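We got to the Skinska open day a little after ten on Sunday, which was later than we had planned, but the bus from the station only runs twice an hour and Yuxi had stopped to buy plums. Skinska is the old linen mill on the river at Siltenness, and for one weekend in January they open the whole building, from the boiler house right up to the drying lofts. I have walked past it for years and never once been through the door, so I was as excited as a child!

You start in the yard, where they give you a paper map and a cup of very strong tea. Our guide was Eimear Moriarty, whose mother and grandmother both worked on the spinning floor, and she has one of those voices that carries over machinery without ever seeming to be raised. She told us the mill bought its first power looms from a firm called Kanagaratnam, and that two of them still run. The ledger in the front office is open at a page from a good year, with 2,569 bolts sent out, and on the facing page is the year after, at 2,435, with a note in brown ink blaming the river. (Low water, Eimear said. No water, no wheel, and so no cloth.)

The weaving shed was the part I had come for. They start up one loom at a time now, and even one is enough to make the floorboards hum under your shoes. I stood there much longer than I should have, and Yuxi had to come back and fetch me. The smell is lovely, by the way - oil and dust and something a bit like hay, and my coat still had it the next morning.

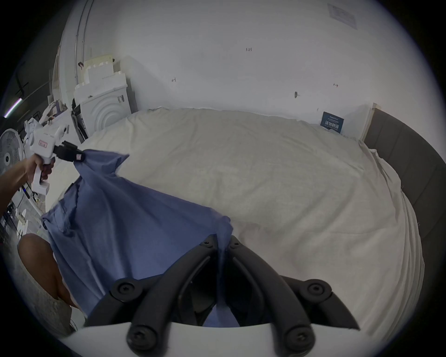 After the weaving shed the tour goes up a narrow stair to the finishing rooms, and do take the handrail, as the steps are worn into dips. Finishing is where the cloth was washed, beaten and pressed, and I had no idea how much of the work happened after the weaving was done. The beetling machine is up there, a long row of wooden hammers that drop on the linen for hours to give it a shine. It was not running when we went through, but Eimear let us feel a piece of beetled cloth next to a plain one, and the first was as smooth as paper.

Lunch is in the old counting house, run by the Gumider bakery from down the hill. I had the leek soup and Yuxi had a cheese pie that she talked about all the way home. There are 50 seats and they fill up fast, so I would go before noon if you can. We shared a table with a retired couple who had come for the dye garden and were a little put out to find it mostly bare earth at this time of year - though the woad was up, small and green and not looking like much.

The shop is by the gate. I bought two tea towels and a remnant of gray linen that I have no plan for at all, and I nearly went back for a second one. If you come by car, park in the field across the bridge and wear boots, because the path along the river gets muddy by the afternoon. The last tour leaves the yard at three, and the loom demonstration is on every tour except the first.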